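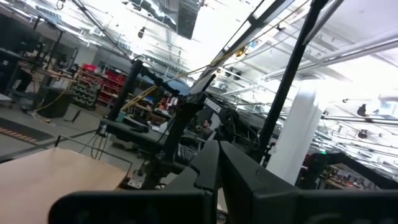
Section 4. Oiling and caring for the wooden top

Your Zolholm work table is delivered with a top of solid wood, glued from narrow strips. The factory gives it only one thin coat of oil. This coat protects the top during transport, but it is not enough for daily use. Please do the first oiling before you put the table into service, and read the whole section one time before you open the can.

4.1 What you need

One can of Fikre table oil (included with the table, see the bag with the leg bolts)
Two cotton cloths without loose threads
Sandpaper, 240 grit, and a sanding block
A soft brush or a vacuum cleaner with brush head
Thin gloves
A metal bucket with lid, half filled with water

You can use another oil if the can says it is made for bare wooden work tops. Do not mix two oils on the same top. Varnish, furniture wax and spray polish are not suitable, and the later coats of oil will not go into the wood where they were used.

4.2 Preparing the top

1. Remove everything that can be lifted off. Items that are screwed to the top can remain, but then you must work carefully along their edges with a folded cloth.

2. Wipe the top with a cloth that is damp, not wet. Let it dry for 60 minutes.

3. Pass your hand slowly over the surface. After the first wiping the wood fibers stand up a little and the top feels rough. This is normal for new wood.

4. Sand lightly in the direction of the grain. Never sand across the strips, the scratches will become visible as soon as the oil is on.

5. Remove the dust with the brush or the vacuum cleaner. Do not blow it away with compressed air -- it goes into the joints and also onto your neighbor's table.

Note: If the top has dark rings from cups, sand these places first and then the complete top. When only the ring is sanded, you will get a pale spot.
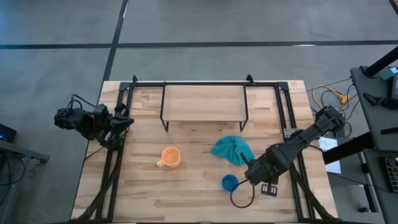 Fig. 7. Wooden top made of narrow strips.

4.3 Applying the oil

1. Shake the can well and open it. Make sure the room has fresh air. The best room temperature is between 60 and 90 degrees Fahrenheit.

2. Pour a small quantity in the middle of the top and spread it with the first cloth, along the grain. The layer should be thin and shine evenly.

3. Wait 11 minutes. If some places have become dull in this time, give them a little more oil.

4. Wipe off all oil that stays on the surface with the second cloth. Take your time with this step. Oil that is left standing becomes sticky, and it must then be sanded away.

5. Oil the end grain on the two short sides in the same way, but two times. End grain drinks more than the face of the wood.

6. Leave the table to dry overnight. Repeat steps 2 to 5 on the next day with a thinner layer.

CAUTION: Cloths with oil on them can heat up and start to burn without any flame near them. Put used cloths under the water in the metal bucket right after work and close the lid. Do not throw them in a paper basket, not even for a short time.

Note: The underside must also be oiled one time in the first year. A top which is oiled on one side only can bend, mostly in winter when the heating is on.

4.4 Daily and seasonal care

Wipe up water, coffee and machine oil immediately. For normal dirt use a damp cloth and a few drops of mild soap, then wipe dry. Steel wool is not allowed on this wood. Small pieces of it remain in the grain and leave black points later.

Oil the top again when water drops do not stay round on it anymore. With light use one oiling in April and one in October is sufficient. In a shared workshop the top may need it every 90 days.

Check the bolts below the top at the same time. The wood moves with the seasons, so the bolts should be hand-tight plus a quarter turn -- more than this can split the strip.

4.5 Ordering

Oil, cloths and replacement bolts are available from our parts store in Pevbridge. For a table oil refill please order item 1437. Tops with deep damage can be sent to the Zuvcombe workshop for planing. Remove the legs before shipping and keep the bolts with you.

Continue with Section 5, Adjusting the leg height.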